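4.2 Closing and opening tasks in the simulated kitchen
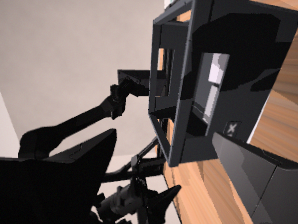
Figure 3. Rendered observation from the simulated kitchen, with the arm near the appliance on the wooden worktop.

The second group of experiments concerns objects which are fixed to the kitchen and can only move along one axis, such as doors and drawers. In the first group (Section 4.1) the object could be pushed freely, and a small error in the position of the gripper was often corrected by the next action. With a door this is more difficult. If the fingers arrive from a wrong side, the policy must first go back, and during this movement a large part of the view is taken up by the arm itself.

We trained all policies on the Nasden set, which we extended with 200 demonstrations collected by teleoperation in our own simulator, Gendthorpe. After removal of the episodes in which the operator touched the worktop, 464 episodes remained in total. Each policy was trained for 3,000 updates with the same learning rate as before. We did not tune the learning rate again for the door tasks, and it is possible that a better value exists.

The observation given to the policy is one rendered image together with the joint angles. The camera is attached near the wrist and therefore it is tilted strongly in many steps. We decided to keep this tilt and not to rotate the images to a common horizon. In an early test from March the rotation removed useful information about the direction of approach, and the policy began to stop before it reached the door. The dark colour of the arm and of the appliance was also kept. It makes the border between the two hard to find in shadow, and the same problem is known to us from the real kitchen.

We compare three methods. Dunder predicts a single action at every step. Besson predicts a short sequence of actions and executes only the first half of it. The third method is ours, which uses the same sequence as Besson but chooses its length from the estimated distance to the surface. All three share the same image encoder, so that the difference comes only from the action part.

Each method was evaluated from 13 starting positions which do not appear in the training data. An episode is counted as successful if the door reaches its final angle and the gripper is afterwards free of contact. The second condition is more strict than in most earlier work, and it lowers the results of all methods. Dunder suffers the most from it, as the fingers frequently remain against the door after the motion is complete. The separate results for each starting position are given in Table 2.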